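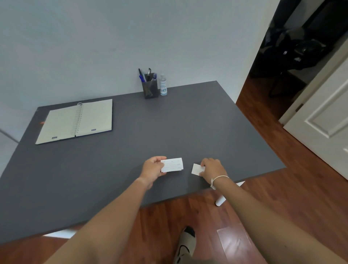
Stop Throwing Away the Slow Takes

Most recording guides for manipulation data contain a line telling the person at the desk to work at an even pace and to discard any take with a pause in it. Ours did until January. I think the line is wrong, and I think it costs more than the bad labels we spend our review time on.

Take a desk-tidying task: index cards, pens, a notebook, a few small items. A person with ordinary hands will square a stack of cards, fail to get a fingernail under a loose one, press it, slide it, and try again. The retry lasts a second or two. Under the old guide at Bimach, a reviewer marked it as a fault and the take was dropped. What remained was a set of recordings in which cards come off flat surfaces at the first attempt.

A policy trained on such a set has no example of the state it will meet most often. Its first grasp misses, the card shifts, and the fingers are now somewhere no recording ever put them. The usual answer is to collect more. We tried that. Another 400 takes under the same rule gave us more of the same distribution, and the card task did not improve by any margin I would defend.

We then put back the takes that had been marked for hesitation, with no other change to training. On 19 test layouts, the earlier policy finished 4 and the later one finished 8. The sample is small and I would not publish it. It was enough for me to take the line out of the guide.

Clutter deserves the same treatment. The Caron protocol asks for a bare surface with only the task objects on it, and the Semer one permits a single distractor. Both make annotation easier. Desks in use have pens lying at odd angles and a bottle standing where the wrist wants to go, and people reach past these things without planning to. That reach is part of the skill, and it is absent from recordings made on a cleared surface.

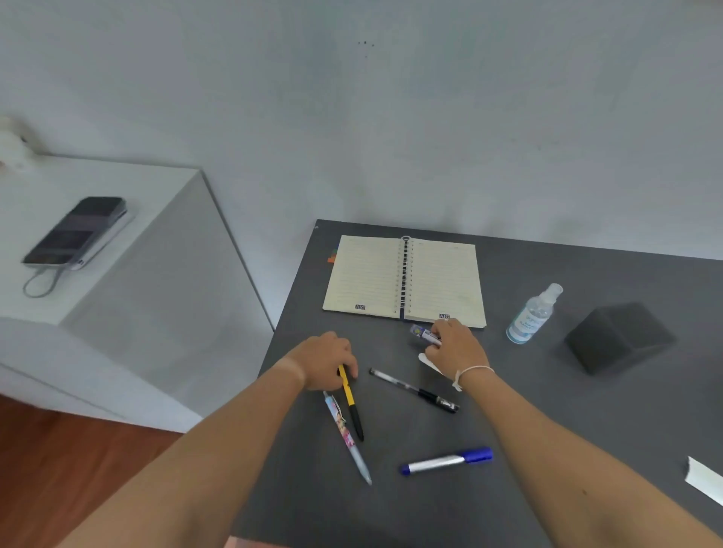 Clarnalico wrote back, on reading a draft of this, that hesitation and error should not share a label: a person who pauses to choose between two pens is giving the model nothing it can copy, and in their sets those pauses taught the arm to stall.

I accept part of that. A pause with no contact and no visible cause is hard to learn from, and we now trim those over a fixed length. A retry with contact is a different event, and it stays in, along with the second or so before it.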